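Caring for a wooden kitchen table

We bought our table from a farmhouse near Hollenstein, and under the top somebody has cut the year 1831. It was in a poor condition, grey and rough like an old fence. With these habits it became smooth again, and I use the same ones for chopping boards and spoons.

Wipe always along the grain, with a cloth that is well wrung out. Water which stays overnight makes dark rings. For fat stains, strew fine salt, rub with half a lemon and leave it until the salt looks yellow.

For oiling I take linseed oil, in May and again before the heating season. Warm the bottle in a bowl of water first, then the oil goes in better. Put on 2 thin coats, one in the evening and one the next evening, and wipe off all that is still shining. Lay the oily rags flat outdoors to dry, never in a heap, they can catch fire by themselves.

If the wood feels furry after washing, go over it lightly with 300 grit paper before you oil.

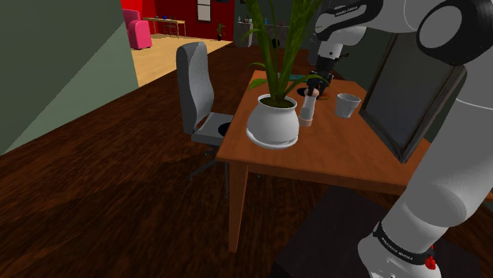 Liesl Hämmerli wrote to me that she prefers walnut oil, but only where no guest has a nut allergy, and that her beech top needed three weeks until it did not smell any more. With linseed mine took less. Keep the window open.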